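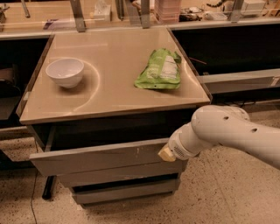 Filed under: Owner Guides > Small Storage > Parivano three-drawer cabinet

Print this page | E-mail this page

Part 4. Setting up the drawers

Okay, the cabinet is together and standing where you want it. I did mine in January and I've redone the drawers twice, so learn from me!

1. Clear the floor in front. The top drawer comes out a long way (farther than I expected) and you don't want your shins in front of it.

2. Pull the top drawer out with both hands, nice and even. If it sticks on one side, push it back in and start over - don't yank.

CAUTION: Never have all three drawers open together. A small cabinet with its weight out front can tip.

3. Wipe the drawer bottom with a barely damp cloth, then a dry one, and get right into the back corners. Scuffs on the gray fronts mostly don't bother me, but a little dish soap is worth a try.

4. Decide what lives on top and what goes inside. I let myself keep a bowl and one bag of snacks up there, a hand's width or more apart, and everything else has to go in a drawer.

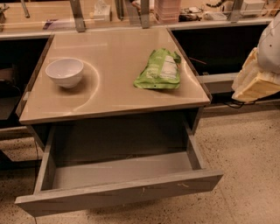 Steremside wrote in to say the snacks should go in the top drawer too, bag and all, and the bowl should be put in upside down so it doesn't collect crumbs. Fair enough! I still like mine within reach, but if you go that way, clip the bag shut first.

5. Load the bottom drawer first, with your heaviest stuff, then the middle, then the top. Close each one before you open the next.

NOTE: The top is glossy and shows every fingerprint. I use a soft dry cloth and skip the spray, which left streaks on mine.

6. Open and close each drawer a few times now that it's loaded. If one drags, take something out and try again.

Part 5 covers the feet and uneven floors.

Related guides
Skaltlow shelf unit: wall brackets
Chien side table: tightening the legs
Parivano cabinet: replacing a drawer front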